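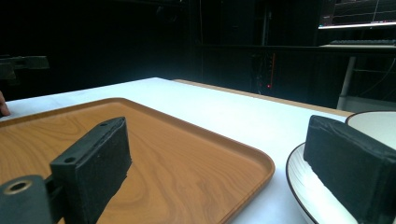 **Wooden tray: oil it, or leave it alone?**
*Kitchen and Table > Care of Wood*

**marzipan_sill** — October 20, 2019

Good evening to all. I have read this forum for a long time but I write for the first time, so please excuse me if the question was already answered in some other place.

I have a big wooden tray with rounded corners and a raised lip. The color is orange-brown and the grain makes long arches, almost like a map of hills. I bought it at the autumn market in Gorno from a lady who was closing her stall. She told me it was "finished", and I was too shy to ask finished with what. We use it every evening to carry the dishes from the kitchen to the table, and in the morning for coffee.

Now the surface inside feels a little rough when I pass the hand over it, mostly in the middle, where the plates slide. It is not ugly. But my sister-in-law says that I must oil it every month or it will crack, and my neighbor says that if I put oil on it the dishes will come away greasy and it will smell in one year. They both speak with great confidence.

So I ask:

1. How can I know what finish is on it?
2. If I oil it, with which oil?
3. Is it bad to leave the dishes standing on it overnight?

I thank you in advance.

---

**tovel**

Welcome. For the first question there is a simple test. Put one drop of water on the wood, in a corner where you do not look every day, and wait ten minutes. If the drop stands up like a bead and leaves nothing when you wipe it, you have a lacquer or varnish which is still good. If the wood becomes dark under the drop, the wood is open and it can drink oil.

Do it in the corner and also in the middle. The middle is where the finish goes first, and you can get two different answers from the same tray.

---

**hen_and_ladle**

Your sister-in-law is right and your neighbor is half right. Mineral oil from the pharmacy does not smell, not in one year and not in ten. What smells is olive oil or sunflower oil. I ruined a bread board that way when I was first married. It was sticky like a candy and I had to throw it away.

I do my trays in November, before the guests, and then again in spring. Warm the oil a little in a cup of hot water, put it on with an old T-shirt, leave it for the night, wipe in the morning. Finished.

---

**kettle_at_nine**

I must disagree with the advice to oil before she knows what is on it. If the tray is lacquered, the oil will lie on top and do nothing except collect dust and crumbs. Then she will have exactly what the neighbor promised.

Also a tray is different from a board. On a board you cut, so the wood is opened again every day. On a tray you only put things down. Many trays live all their life with the finish from the shop and nobody gives them anything.

---

**hen_and_ladle**

I did not say to do it without the test. I thought it was clear from the post before mine.

---

**kettle_at_nine**

It was not clear to me, but fine.

---

**marzipan_sill**

Thank you, I have done the drops. In the corner the water stood like a bead. In the middle it made a dark circle, which went away after one hour. So I suppose tovel predicted it.

What does one do with a tray that is half and half?

---

**tovel**

You have three ways.

The lazy way: do nothing, and put a cloth under the dishes. It will stay as it is for years.

The middle way: sand very lightly only where it is rough, and rub a hard wax over the whole inside. Wax does not mind if there is old lacquer next to open wood. It will not look perfectly equal, but with such a lively grain the eye is not going to find the border.

The long way: sand everything down and begin again. With a lip this is a lot of work, because the inner wall of the lip and the line where it meets the floor of the tray must be done by hand, and the rounded corners are the worst. I did this one time with a tray from Stasum market. I was not a pleasant person that weekend.

---

**plum_ledger**

I would take the middle way too. But please go slow with the paper. Some trays have only a thin face of good wood on top of something cheaper, and if you go through it there is no way back. Look at the edge of the lip from the side. If the lines of the grain continue over the edge, it is probably solid. If you see layers, stop and use the wax alone.

For the last pass I use 2,000 grit. People laugh at me for this, they say it is for cars. It leaves the wood like the inside of a shell.

---

**kettle_at_nine**

2,000 is too fine for a tray you want to wax. The surface closes and the wax has nothing to hold. I stop at 320 and it is smooth enough for any plate.

---

**plum_ledger**

My wax holds. I use a soft one, from a small maker called Girkside, and perhaps this makes the difference. I put it on thin and I buff it with a shoe brush. I agree that with a hard wax it can be another story.

---

**kettle_at_nine**

Then we are talking of two different things, and we can both be right. I have only used the hard one.

---

**oat_harbor**

Can I come back to question three? I think it was forgotten.

Dry dishes can stand on wood for as long as you want. The problem is the foot of the dish. Look under your plates and bowls. Many have a ring at the bottom which is not glazed, and it is rough like fine sandpaper. I believe this is what made your middle rough, more than the water or the missing oil. Every evening the same ring slides over the same place.

I had white dishes with a dark rim, very pretty, and under every one was a ring that could scratch a window. I rubbed each ring against the ring of another dish, with a little water, for one minute. After this they were smooth. It makes a terrible noise, so do it when you are alone at home.

And the second thing, do not leave a dish there when it has just been washed. The water stays closed inside the ring and in the morning you have a white circle.

---

**marzipan_sill**

Oh! I went to look and it is true. Mine are also white with a dark rim, and under them the ring is quite rough. I never turned them over except to wash them, and then I do not look.

I will do the noise tomorrow.

---

**hen_and_ladle**

The trick with the two rings is very good, my mother did it. Only be careful with the painted rims, so that one dish does not hit the edge of the other. A dark rim shows every little chip.

If you do not want to rub, put the felt dots on. But they come off in the wash and then you find them in the filter.

---

**sorrel_77**

I have a question about size, if I am allowed. I want to buy a tray like this and I do not know how big. In the store at Majimbun they had one that was so large, I think it could not pass through my kitchen door with my elbows on it.

---

**tovel**

Take your biggest plate and imagine two of them next to each other, plus a glass. More than this is heavy when it is full, and you will begin to leave it on the table as furniture. There is nothing wrong with this, but then you do not need handles and you can choose just by the wood.

Measure the door also. And measure the place where it will stand when you do not use it, because a large tray is only comfortable if it has a gap beside the refrigerator or somewhere like that.

---

**oat_harbor**

I would add to look at the height of the lip. A low lip lets you slide a plate off with one hand. A high one holds the cups better on the stairs. I have stairs, so I chose the high one, and I curse it only when I have to clean the crumbs out of the corners. An old dry toothbrush helps.

---

**sorrel_77**

Thank you both. No stairs here. Low lip, then.

---

**marzipan_sill**

I come back to say what I did, as I find it sad when the person who asks disappears.

First the rings of the dishes. My family left the room. Then I looked at the edge of the tray like plum_ledger said, and the lines go over it, so I was brave and took the paper. I sanded only the middle, always along the grain, with the 320. Where the grain turns in an arch this is not easy to obey, so I followed it as well as I could. I wiped the dust with a cloth that was only a little damp and waited for one day.

After that, two thin coats of hard wax, with 12 hours between them. In the daylight I can find where the old finish ends, if I bend down. In the evening I cannot.

The hand goes over it very nicely now. My sister-in-law came on the weekend and said, "You see, the oil was necessary." I did not correct her.

---

**kettle_at_nine**

Give it one week before you put anything hot on it, even if the can says less.

---

**marzipan_sill**

The can says 2 days. But I will wait for the week, the coffee can be carried by hand.

---

**plum_ledger**

Glad you got there. Which side of the tray did you do last, the inside or the bottom? I always forget the bottom, and then mine takes the damp from the table and starts to rock.

---

**marzipan_sill**

I did not do the bottom at all. Is this serious?

---

**tovel**

One thin coat, when you have the can open again. There is no hurry, but do not wash it under the tap before then.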